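How to Descale and Clean a Countertop Kettle and Keep It That Way

Posted 21 Mar 2024 by Nerea Segura
Filed under: Kitchen care

Hard water leaves a chalky crust on anything that heats it. In a kettle the crust starts as a dull film on the base, then turns into flakes that end up in your cup. It isn't harmful, but it makes the kettle slower and noisier, and it gives tea a flat taste. The method below works for stainless steel and glass kettles. If yours has a coated interior, read the manual first, as some makers don't want acid used on the coating.

What you need

White vinegar or powdered citric acid
Cold tap water
A soft bottle brush or a sponge on a handle
A clean dish towel
An old toothbrush for the spout

Citric acid is my first choice. It has no smell, it rinses out faster, and a small bag lasts a long time. Vinegar does the same job if that is what you have in the cupboard. Don't mix either one with bleach or any cleaner that contains it.

Before you start

Unplug the kettle and let it cool all the way down. Take it off its base and move the base well away from the sink. Pull out the mesh filter if there is one. On most kettles it lifts straight up or has a small tab you press from the inside. Put it in a cup with a spoonful of citric acid and enough warm water to cover it.

Step 1. Fill with the solution

For citric acid, use two level tablespoons in a full kettle of water. For vinegar, use one part vinegar to two parts water. Stay under the maximum line. Acid foams a little when it meets scale, and an overfilled kettle will spit from the spout.

Step 2. Heat, then wait

Bring the water to a boil, switch the kettle off, and leave it for 24 minutes. Open a window if you are using vinegar. With citric acid you can stop just short of boiling and get the same result. If you share the kitchen, tape a note to the handle so the solution doesn't get poured over someone's coffee.

Step 3. Pour out and brush

Empty the kettle into the sink once it is cool enough to handle. Most of the scale will go with the water. Run the brush around the base and up the walls, then use the toothbrush on the inside of the spout. Don't use steel wool. It leaves fine scratches, and new scale takes hold in them. 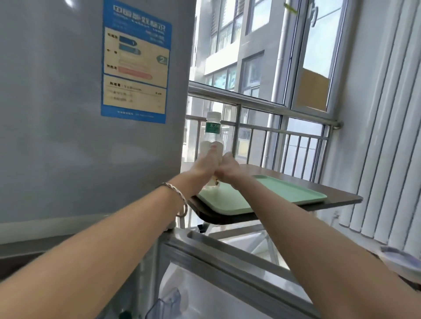
Step 4. Rinse

Rinse 3 times with cold water, swirling each time. Then fill the kettle, boil it, and throw that water away. If you used vinegar and can still smell it, boil one more kettle of plain water. Rinse the filter under the tap, rub it with the toothbrush, and snap it back into place.

Step 5. Wipe the outside

Use a damp towel with a drop of dish soap on the body and handle. Dry it right away so it doesn't spot. Wipe the base with a cloth that is barely damp, and keep water out of the connector in the middle. The base never goes in the sink.

If the scale is still there

Repeat steps 1 and 2 and leave the solution in overnight, off the heat. I did this with an old Jodosetti kettle that had gone years without cleaning, and it took two rounds. Brown spots on a steel base are usually mineral stains and come off the same way. Spots that feel rough after two rounds may be pitting in the metal, and cleaning won't fix that.

How often

It depends on your water. At my old apartment in Jultgate I had to do it every two weeks. Now it's once a month. Your water company can tell you how hard your supply is. When you see a white ring on the bottom, it's time.

Keeping scale down

Empty the kettle at night and leave the lid open. Water that sits and dries out is what builds the ring. Boil only as much as you need. A filter jug helps if you change the cartridge on schedule. I changed mine in February and wrote the date on a strip of tape on the lid.

Can I use lemon juice?

Yes, but it is weaker. Use the juice of two lemons, strained, in a half-full kettle, and let it sit for an hour.

Can I use this on a coffee maker?

The solution is fine for many drip machines, but the steps are different. See the separate page on drip coffee makers.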